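Packaging and Materials Handling – Unit 4 handout
Small-Lot Packing at Floor Level

Scope. These notes cover packing footwear and light household goods where no bench is available. Course cartons come from Grurneser, stock number 2080. Bring the Ghauri worksheet to the September practical.

4.1 Carton preparation
Square the base before loading and press the corners flat. A hinged-lid carton is opened fully, with the lid folded back on the far side. Footwear is staged as a pair next to the carton, straps up. 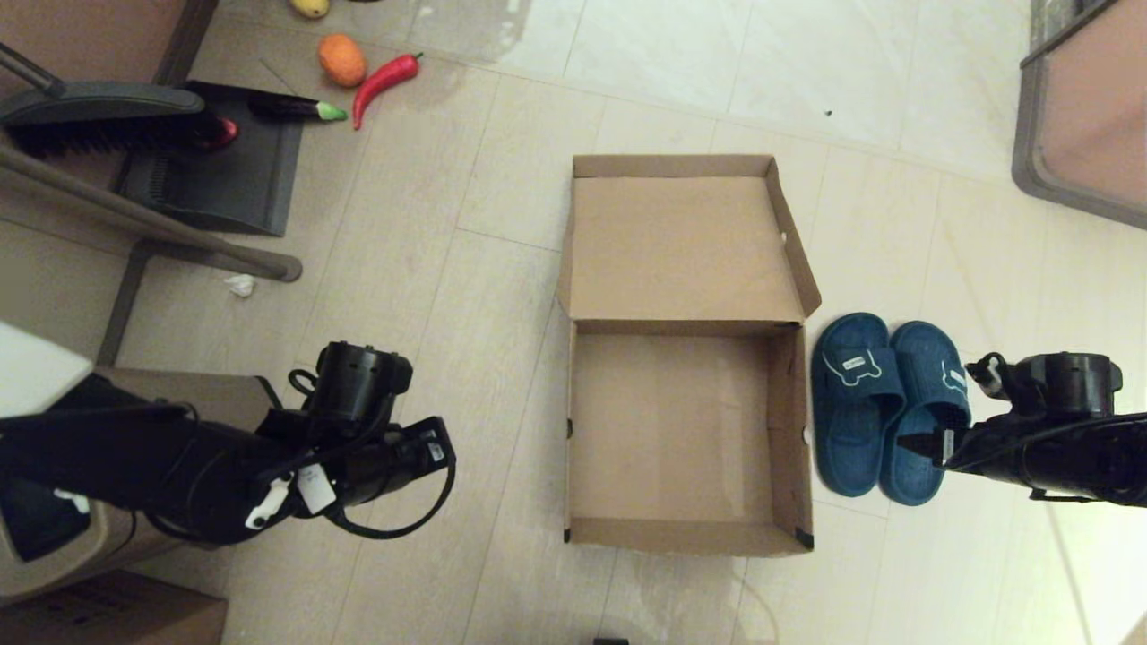
Fig. 4.1. Open carton with slide sandals staged to the right.

4.2 Flat stock
Flat board is used as a base pad or divider. Store it flat. Trim to the internal dimensions of the carton, less clearance; for the Erkard insert the finished length is 457 mm. Brush grit off the sheet before it goes in.
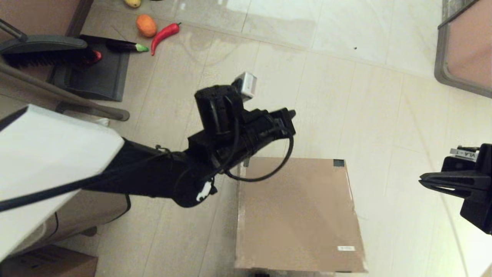
Last term's group objected that trimming should come after the carton is squared, as a base out of true gives a false reading. The objection is accepted, and the worksheet now follows that order.

4.3 Panels and joints
Inspect each panel for crushing, then each fold for splits. Tilt the carton toward the light and look along the joint.
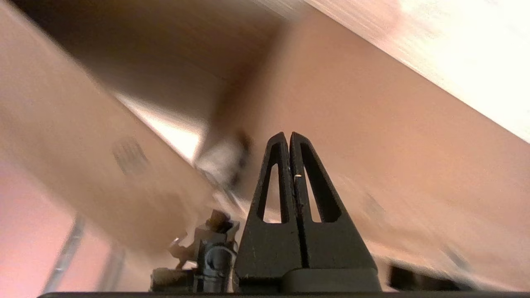 Compression strength falls quickly once a fold has been creased twice. Reject any panel with a second crease parallel to the first. Shadow is a useful guide – a dark band where one surface meets another, as in the figure, marks the line to examine. Record rejects under code 228.

4.4 Clearing the floor
Keep cartons clear of the waste bin. Loose tissue and used bags go in the bin before sealing starts. Cables are moved out of the walkway. Check old tape on reused cartons and replace it where an edge has lifted.
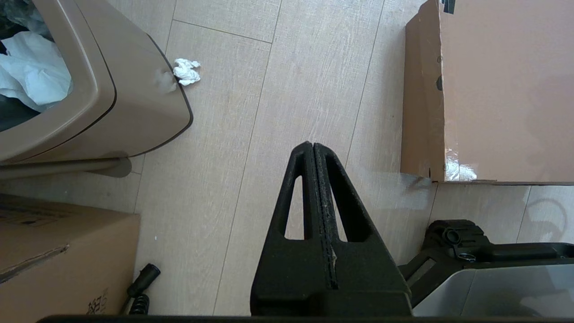

4.5 Sealing and labeling
Close the minor flaps first on a four-flap carton. Run one strip of tape along the center seam and press it down from the middle outward. Place the Civach label, form 986, on the top panel, clear of the tape.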